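Home Features Stone and Craft October 2025

The last saw in Hornville

The cutting hall in Hornville is so loud that Skye Halliday writes her questions on a piece of cardboard. Her saw man reads, nods, and holds up his fingers for the thickness. They have worked in this way for 20 years, and both say they have few misunderstandings.

Once there were several stone yards along the river. Today only Hattori is left, a family company which Halliday manages but does not own. The blocks arrive by truck, and one block can stay in the yard a whole winter before a buyer comes for it. "You must have patience and a dry office," she says.

The buyers have changed a lot. Her older customers wanted pale stone, as even as paper. Now the architects ask for stone with strong drawing in it – veins, broken pieces, dark and light together. Fraser Tosh, who polishes the slabs, is not against it, but such stone gives him more work. Between the pieces there can be small holes, and he fills them by hand with colored resin before the machine may pass over. For one difficult slab he needed 38 hours. He remembers the number because he was paid for 20.

Tosh learned the trade from his uncle, on gravestones. He still checks a surface with the back of his hand, with the eyes closed, and then he goes over it again with a lamp held low.

In December the yard will close for two weeks, so that the old saw can get a new motor. Halliday has already received the bill, and she keeps it in a drawer under the cardboard.

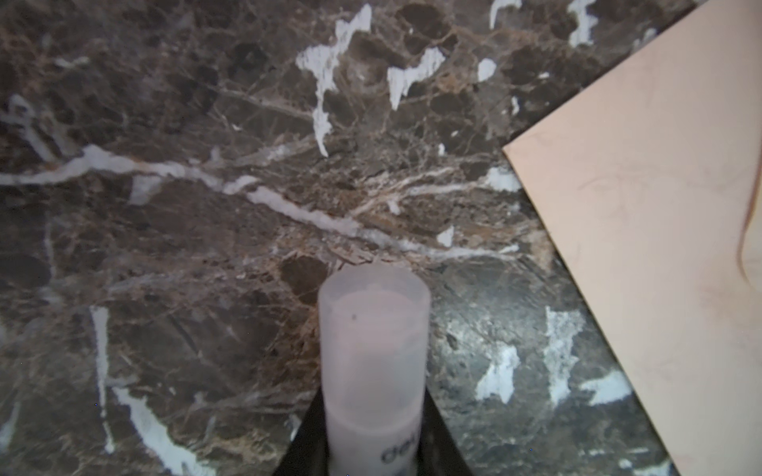 Dark brown marble with white veins, polished for a countertop.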